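Criminal Procedure, Week 6: What a Judge Weighs at Sentencing
Notes by Ermira Kolev

Do start with the verdict, friends, and then read on to the sentence (many of you stop too soon!). A judge looks at the harm done, the person's record and any plea deal, and old crimes still count. In our practice case, Vukadinović, the term was 23 years, and I'd love for you to argue it down. 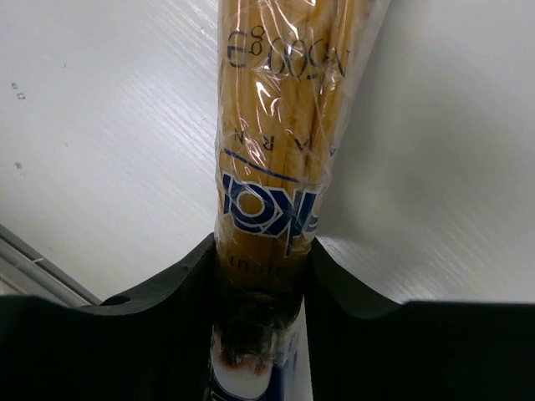
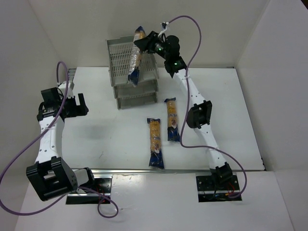 For next time
Read the Vukadinović file to page 60 and bring one question.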